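Steamed buns in an electric steamer
By Leonor Rebelo

My neighbour in Ninby taught me this dough one November, and I make it still the same way. Each bun is some 100 g before steaming.

1. Pour 800 ml of water in the base. Take off the lid and put it on the table, with the plate of buns on the other side.

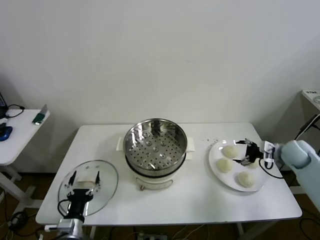

The basket before filling, with the buns on their plate.

2. Close the lid and let the water come to the boil. 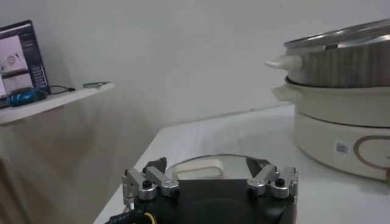
When you hear it boiling well, lift the lid by its handle and turn it away from your face. Then put in the buns one by one, with a finger of space between them.

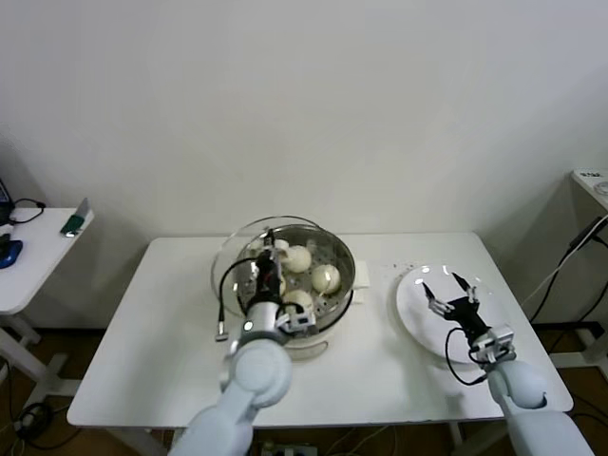 Buns in the steel basket, glass lid standing behind.

3. Steam for 9 minutes. Switch off and wait a little before you open.

4. Have a big plate near. Take each bun from the side, softly, for the skin is easy to mark.

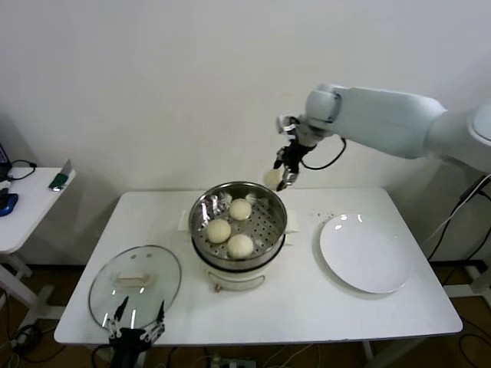 One bun above the rim, three in the basket.

Cold buns can be steamed again next morning, four minutes is enough.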